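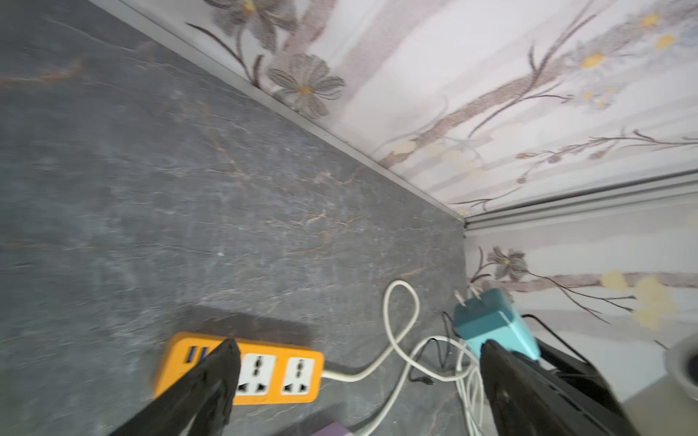 Attachment 1: dark grey worktop, flowery wallpaper

Ticket 534: clips offline after moving the cut to the Tenham drive
Opened by: Norbert Sokol, Histby
Opened: 30 January 2022
Status: closed

Hi all, me again, sorry! I'm cutting the Urban spot (the long version, not the social ones) and I've got myself in a right muddle with the media. I copied the whole project over from my own drive to Tenham last night so that Haiyan could start on the grade, and when I opened it again I had 31 clips showing red in the timeline. Everything else plays fine. The red ones are all from the second shoot day, and I can see the files sitting there in the folder with the right names, so they definitely came across.

What I've tried so far:

Restarted Gulance, then restarted the machine. Same red clips.

Relinked by file name. It says it has found them, thinks for a bit, then they go red again the moment I press play.

Relinked one by one. I managed three like this before I lost the will to carry on, and they held, but every one of them came back a few frames late. There's a door slam in the kitchen bit and you can hear it before you see it, which is driving me up the wall.

Opened the old project from my own drive. All fine there, nothing red, door slams when it should. So at least the cut is safe (phew). 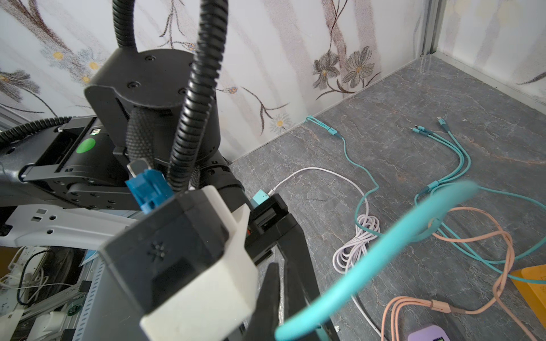 Attachment 2: teal cable, close up, with the gripper

Reply from Haiyan Xia
Hi Norbert, I've had a poke about. There are almost 1,000 files in that folder and the second day is in there twice, once as the camera originals and once as the small copies you cut with. They share names but the start timecode is different, so when you relink by name Gulance grabs whichever it meets first. Can you move the originals into a folder of their own, one level up, then relink with "match timecode" ticked? Please don't rename anything, I need the names as they are for the grade.

Update from Norbert
Right, did that. Moved the originals up, ticked the box, pointed it at the small copies and let it run while I made a tea. All the red has gone and it stays gone when I play through! The door was still late on the clips I'd done by hand, so I undid those, took them offline again and let it relink them the same way as the rest. Bang on now.

One leftover question: the dissolve before the end logo looked a touch shorter than I remembered. I've put it side by side with the old project and it's the same length, so that was just me staring at it for too long.

Reply from Haiyan Xia
Lovely. I've relinked my copy to the originals and it lines up with yours all the way through. Can you export me a fresh list with the handles set to 3 frames? The old one still points at your own drive.

Update from Norbert
List is in the handover folder on Tenham. I've binned the old one so we don't pick it up by mistake. Happy for you to close the ticket, and thank you, I owe you a coffee!

Closed by Haiyan Xia. Fix: split originals and small copies, relink with match timecode on.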